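Forums > Robotics > School and Club Teams > Manipulation

Wrist camera policy grasps the printed pattern instead of the cloth edge

Asked in December | 6 answers hidden below threshold | Viewed 436 times | Share 2

Our club is working on the cloth task for the Brorkow student challenge. The arm has to take hold of a plain white cloth lying on a table and fold it once. We use an Arnell parallel gripper with a wrist camera and an imitation policy trained on 211 teleoperated demos. All of those were recorded on a gray bench mat.

The challenge rules say the table covering is chosen by the host school, so we put a patterned tablecloth down and ran the same policy. On the gray mat it gets the corner most of the time. On the pattern it approaches, slows down a few centimeters above the table, and drifts left off the cloth. Sometimes it closes on the tablecloth itself. Gripper height and camera exposure are the same in both setups.
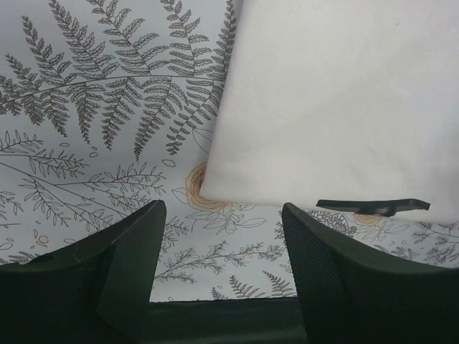 Category: Perception / deformable objects

The corner we want is the rounded one lying over the orange rose. The leaf prints have much higher contrast than the cloth edge, which only shows as a thin grayish shadow on its left side. I suspect the encoder is following the fern stem, as it runs straight into the cloth.

Is this a data problem, or should we add a segmentation step in front of the policy? We have 48 hours of arm time left before the lab closes for the break.

Answer 1 (accepted, 6 votes)

Data problem first. With a single background in 211 demos, the policy had no reason to learn the cloth edge as such. It learned "light region against uniform gray."

Record a new set on at least four coverings, two of them with printed patterns. Rotate the covering between episodes so the print does not line up with the cloth the same way twice. Start some episodes with the gripper already off to the left, where yours drifts, and teleoperate back to the corner. Those recovery demos matter more than additional clean ones.

Keep the objects on the table varied too. You have a small black object at the lower edge of the cloth, right of the corner. If something like that sits in the same place in every demo, the policy will use it as a landmark and fail when it moves.

Hold one patterned covering out of training completely and test only on that.

Answer 2 (2 votes)

We used Cheon for the mask and fed it as a fourth channel. Worked ok. Slow on our laptop, so we ran it every third control step. White on pale blue is a hard case for color thresholds, don't bother with HSV.

Answer 3 (0 votes)

Have you tried lighting? A low lamp from one side makes the shadow along the edge wider. Check whether the rules allow it. Ukix sells a clip-on one.

3 comments

> Lamps have to be mounted on the robot, rule sheet page 6. We clipped ours to the wrist and the finger shadows made it worse.

> Asker here. Recording on four coverings now, will skip the mask for the moment. Random crop was already on in training, color jitter was not.

> Turn jitter on, but keep hue small. Also check that your crop isn't removing the fingertips, we lost a week to that.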